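Open day at Arkeck: sidewalk delivery in simulation

Arkeck opened its Skelham office to visitors on Tuesday, and I spent most of the afternoon at the navigation team's desks. The company makes a six-wheeled delivery robot. The hardware was parked in the lobby with its lid off, but the part I wanted to see was the simulator.

Elisa Sanna ran the demonstration. Her group maintains 483 street segments, each a short stretch of sidewalk with a wall or building line on one side and a road on the other. A segment gets loaded, street furniture is placed by script, and the planner drives it from one end to the other. The overnight batch is 2,720 runs. Anything that ends in contact or a timeout goes into a queue for a person to look at in the morning.

She started with a segment that has a slatted bench against a brick wall and a payphone on the curb side. The gap between them is wide enough for the robot, so the planner should go straight through. Early versions stopped. The payphone hood is much bulkier than the pedestal under it, and the old costmap flattened everything to the ground, overhang included. The bench legs had the opposite problem: too thin for the lidar model at its former resolution.
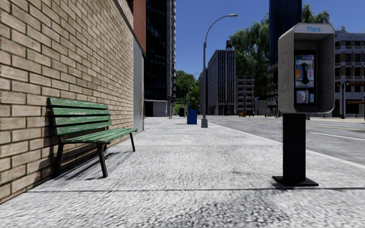 Shadows and joints

The second topic was ground texture. Striped shade under the bench and the dark joints across the pavement both showed up as false edges in the camera-only segmentation. Sanna's fix was dull and effective. They varied the sun angle across 300 renders per segment and retrained. False stops on joints went down, and false stops on stains did not move much. She had no explanation for the stains yet.

I asked about curb detection when the curb strip is close in color to the sidewalk. The answer was that they lean on depth there and ignore color.

Transfer to hardware

Marisa Villa covered the physical side in a shorter talk. The simulated wheel slip is still too optimistic on rough concrete, and she corrects for it with a single friction scale per surface type. She would like a proper contact model and does not have the compute for it. The lobby unit then did two laps of the parking lot at walking speed and braked for a traffic cone.

Slides are supposed to go up in November. I will add my notes on the costmap change once I have checked them against hers.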